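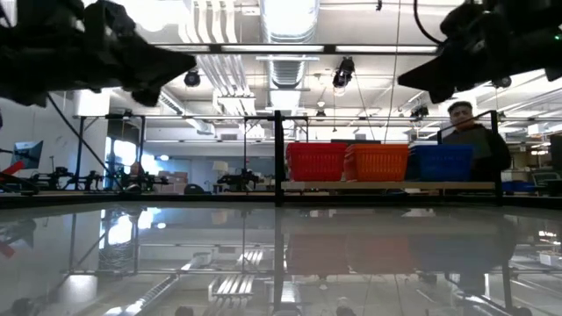 June 20, 2021

Ran the Pomley comparison again and my feet hurt! The idea (mine, so I can't complain) is that the two arms share one guess about where a thing is, and whichever gripper is closer goes for it. We call that version Miranda. The old one, Flalis, lets each arm guess for itself and then they squabble.

Miranda got 70 percent of the handoffs and Flalis got nearly 2 in 5 – I'd have bet on a smaller gap. We're up to 3178 tries now, which sounds like plenty until I split them by object and the soft stuff gets thin.

Still bugging me: that shiny glass tabletop. Ceiling lights, baskets, everything shows up twice, and I want to know how many misses come from an arm chasing a reflection. Want to lay a matte sheet down and rerun only the failures. Kolto wants a draft by September. I'd rather fix the table first. Ate crackers for dinner, again.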